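Faux wood night – notes for the talk
October 15, 2019
Landell Hall, back room. Bring reading glasses this time.

OPENING (keep it short, they've just had tea)

Thanks for coming out. Secondhand housewares, third talk in the series. Last one was enamel, tonight is woodgrain that isn't wood.

Show of hands – who's got a tray at home that looks like wood? Who's sure it is? Wait for the laugh. May not come. Keep going.

WHY TRAYS

Always end up at the bottom of the box at the op shop. Cheap. Two dollars on a good day, paid 55 once at the Griffiths antiques centre and still cross about it, tag said teak, wasn't teak. Pass that one around. Ask for it BACK.

Everyone's nan had one. Tea, toast, the crossword, meds in an egg cup. Got used every day so the wear tells you a fair bit.

REAL OR PRINTED – the main bit, go slow

Turn it over first. Solid timber, the grain carries through to the back more or less. Veneer, look at the edge, you'll see the layers. Printed, the back is often plain colour or a different pattern altogether.

Fingernail across the grain. Open-pored timbers like oak you can feel. A print mostly feels the same all over – some have a pressed texture tho, so don't bet the house on it.

Look for repeats. Same knot twice = printed. On a small tray you might not get a repeat at all, the pattern's bigger than the tray. Mention wall panelling here, easier to spot on a whole wall. My aunt's rumpus room, same knot every arm's length, once I'd seen it I couldn't stop looking.

Corners! Best tell of the lot. Timber frame has a joint somewhere, mitre or finger joint or whatever. Moulded tray, the rim just goes round the bend in one smooth curve. No joint, no end grain.

Weight – people always ask. Not reliable. Skip unless asked.

CATHEDRAL GRAIN (slide up now)

Explain the word. Pointy nested arches, what you get when a board is flat sawn. Printers loved it becuase it reads as "wood" from across the room. Straight grain reads as brown stripes.

Point at the knotty cluster near the middle, then follow the long streaks out. Honey going to amber. Then the rim – glossy, rounded corner, raised above the floor of the tray. Let them look for a bit, don't talk over it. 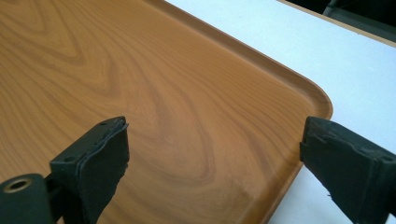
Slide 9. Serving tray, printed wood-grain finish, moulded rim.

Ask the room what they'd pay. Don't tell them what I paid.

CARE

Warm water, bit of dish soap, soft cloth. Dry it. Done.
No scourers, they go through the print and you can't put it back.
No furniture oil on these – nothing for it to soak into, just goes sticky. Different story for real timber, oil that once or twice a year.
Hot pans, no. Teapot on a coaster.
Pale patches – could be wear, could be old cleaner, could just be the light. Take it to a window before you decide.

Don't put them through the dishwasher. Someone will say they do. Fine, up to them.

BUYING

Plutska market in February is good for kitchen stuff, get there early. Bring cash.
Check it sits flat, push each corner on the table, listen for the rock.
Price sticker on the pattern side – leave it, take it off at home with warm water and patience. I rushed one and lost a strip of grain the size of a stamp.

QUESTIONS – 10 mins max, hall wants us out

Supper plates back to the kitchen, lights, side door sticks so pull it hard.
Next talk is biscuit tins. Sign up sheet by the urn.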